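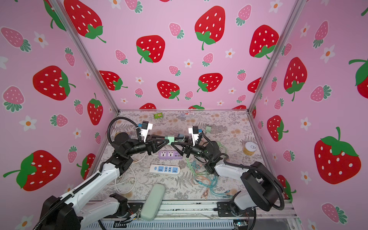 Okay wallpaper people, I need opinions! I've decided to paper the half bath under the stairs and I can't stop looking at fruit prints. Growing up, our kitchen had a tiny blue check that my mother put up one December and regretted by spring, so I come to this with baggage, but I'm all in now. What I love is a pink ground with big red strawberries, smaller pink ones tucked in, and those little white flowers with the orange centers. The room is tiny, with a sloped ceiling and one sad window. Do I go all the way around, or do one wall and paint the rest? My husband votes paint. He is outnumbered by me.
berrypatch_jo, 29 August 2025

ALL THE WAY AROUND. A half bath is the one room where you can go completely wild, because you're only in there for a few minutes. I did mine in a Ververidis lemon print, ceiling included, and guests come out grinning every single time.
mudroomqueen

Gonna disagree with the queen here. I hung paper for 16 years and the small rooms are the ones people call me back to strip. A big repeat in a tiny room means you're chopping berries in half at every corner, and under a slope it's worse. Pick the wall behind the sink and stop there.
plumbline_pete

Pete, I respect you, but chopped berries are fine! Your eye fills them in. How big is the repeat, Jo?
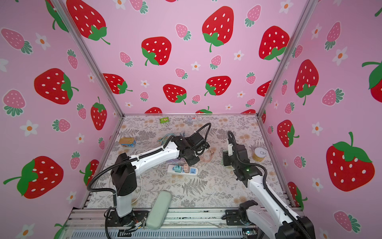

I'd want to know before buying anything, and I'd want to know how out of square the room is too. Mine was off by almost two inches from one end to the other, and I started my first strip in the worst possible corner. Start behind the door, where the mismatch at the end can hide.
mudroomqueen

Haven't measured the repeat yet, I only have a sample sheet from Narnis. The roll I want is $228 though, gulp. There's a Kivgate one that's cheaper but the pink leans orange.
berrypatch_jo

Don't cheap out and don't buy short. Get the extra roll from the same batch. I once had to match a batch for a client in Clusdale and never did find it.
plumbline_pete

Can I throw in a totally different idea? Go botanical and quiet. I love fruit, but red on pink is a lot first thing in the morning. Line drawings of ferns give you all the pattern without the shouting.

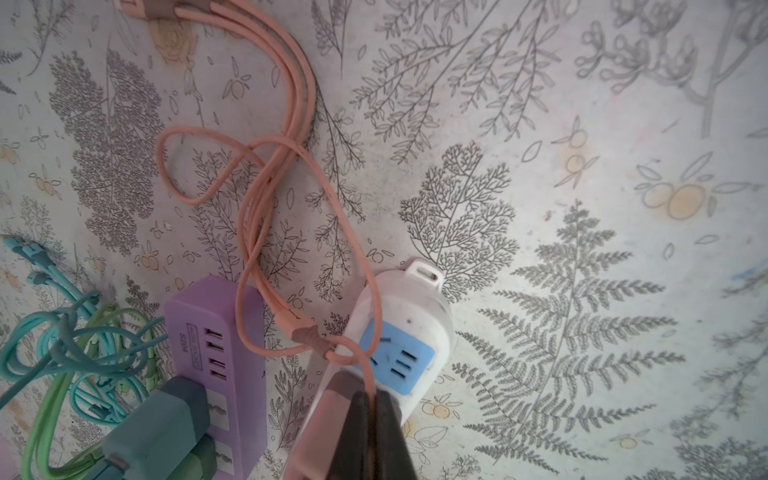 Gray ferns and leafy sprigs, with a bit of pale citrus.

I'd put something like it in every room of my house if they let me. It goes with old brass, white tile, almost any towel you own.
Julián Villanueva

Ooh, Julián, that's gorgeous, but it's a bedroom paper to me. Jo wants joy in there!
mudroomqueen

Ferns can be joyful! And why not both? Berries on the walls, ferns on a curtain or a sink skirt.

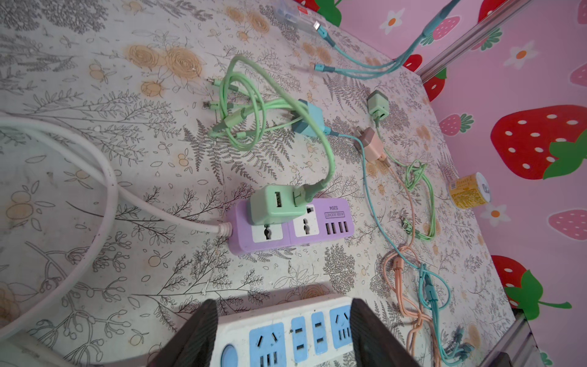 Keep the second pattern gray or faded, and let the strawberries have all the color. My sister mixed 2 loud prints in her hallway and you sort of want to run through it.
Julián Villanueva

Mixing I can live with. Prime first, whatever you pick. Bare drywall will take the paper and never give it back.
plumbline_pete

A fern sink skirt!!! I'm obsessed. Measuring tonight, and I'm going all the way around, sorry Pete. Does the primer need to be tinted pink or is white okay?
berrypatch_jo

White's okay. Tint it if you want the seams to hide better. Send a picture of that corner under the slope before you cut anything.
plumbline_pete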